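Search
Search articles, authors, issues
Menu

The Slow Repricing of Small-Firm Credit

By Leopold Moser
June 14, 2023

When a central bank raises its policy rate, the cost of new borrowing changes within days. The cost of existing borrowing changes on whatever schedule the contracts allow, and for small manufacturers that schedule is long.

Trima, a maker of valve fittings, shows the mechanism. Its main loan was fixed until May. Over the preceding period the benchmark rate had risen by 300 basis points, and none of that increase reached the company's interest bill. At the reset it arrived in full. Management deferred one machine purchase and shortened payment terms for its customers.

One of those customers, Lüthi, holds a floating-rate line and had cut its inventory 17 months earlier. The two firms buy from the same suppliers and sell into the same market. They responded to the same policy at different times.

We use cookies to measure traffic and remember your settings. Accept | Manage

Lenders see the lag from the other side. Bavedex, a regional credit cooperative, funds fixed loans partly with deposits that can be withdrawn on notice. Its deposit costs rose first, and its margin narrowed until the older loans matured. It now offers fixed terms of no more than 2 years to new business borrowers.

Shorter terms will speed up the transmission of the next rate change, in either direction. They also move interest-rate risk onto firms with few means to hedge it.
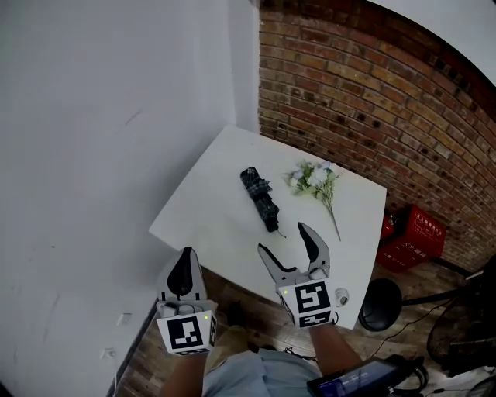
What Skuvitari Did Differently

Skuvitari staggered its loans so that a portion resets each spring. Its average rate has climbed in small steps, and its investment budget was left unchanged.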